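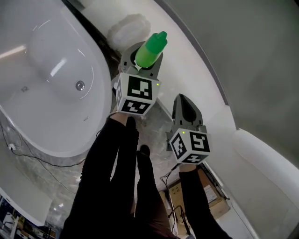 Open afternoon at the Irkdale bathroom showroom

In November our members were invited to Irkdale, where Kida keeps its bathroom showroom and, for this year, also collects recordings for household robots. Seventeen places were not enough, so we went in two groups, one after lunch and one at four o'clock. I was in the second group.

I must say first that there was no robot to see at work. The work at this stage is done by people. A person holds a gripper in each hand, with the same kind of fingers that the robot will have later, and does an ordinary household task with them. Each gripper carries a white cube with black square codes, and from these codes the computer can calculate where the hand was at each moment. The recordings are afterwards used for training.

The task for our afternoon was the bathtub. The demonstrator took a green plastic bottle in the left gripper and worked with it over a white freestanding tub. It looks simple from two metres away. Then we were allowed to try, and most of us changed our opinion quickly. You cannot feel how strongly you press, and a smooth bottle wants to turn in the fingers. I dropped mine two times into the tub, with a lot of noise.

We were told that a bathroom is a difficult room for this kind of work. The surfaces are white and glossy, they reflect the lamps, and the inside of a tub is curved everywhere, so there is almost no edge which helps the eye. For this reason the team records in a showroom with different tubs and basins, and does not stay with one model. Until the day of our visit they had 3,870 recordings, of which 204 were made with the bottle task. A new operator needs 46 tries, on average, before the recordings are good enough to keep.

There were many questions. One member asked if the robot will also clean behind the tub, and the answer was a friendly "not yet". Another wanted to know what happens with bad recordings. They are kept in a separate folder, and the software from Chiu marks the moment when the grip was lost. I asked about the weight of the grippers. After one hour you notice it in the wrists, and the operators change places before that.

Tea was served in the tile room, and the discussion there continued until the lights were switched off at half past six. The next visit goes to the Cornier workshop, where the gripper fingers are made. Please write to the newsletter address if you wish to come, and say if you need a seat in the shared car.

Recent items
Cornier workshop: how to find the entrance
Notes from the evening talk on small motors
Spare parts table: what is still available
Membership fees for next year
Letters from readers, November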